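À Brastirberg, la laine reprend des couleurs

Il faut pousser la porte de l'atelier Tunico un matin de novembre, quand les machines tournent déjà et que ça sent le suint jusque dans l'escalier ! Odette Bodin y file depuis 14 ans la toison des brebis du plateau, 361 bêtes cette saison, et teint elle-même ses écheveaux. 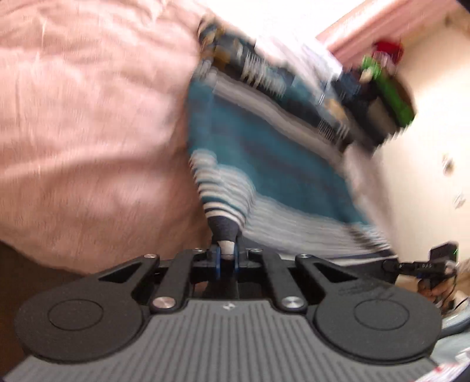
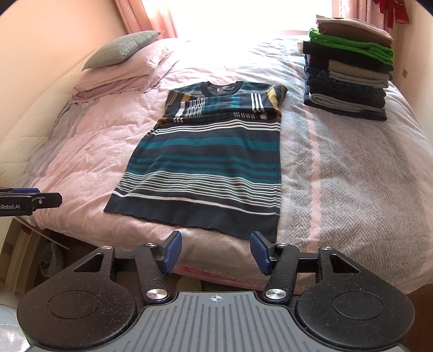
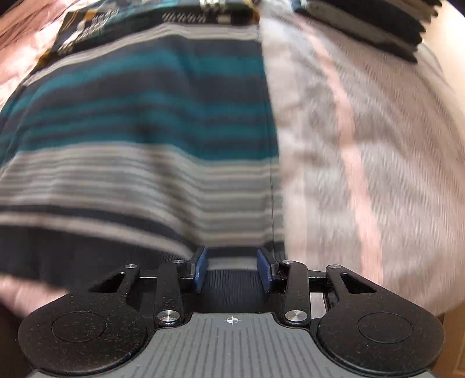 La rayure, sous toutes ses coutures.

Son bleu canard lui a demandé une vingtaine d'essais - elle les garde tous, épinglés dans un cahier. Meriem Badawi, qui tricote les échantillons, rêve maintenant d'un jaune au genêt, plus franc que celui de l'an dernier. Premiers bains en août, si la récolte est bonne.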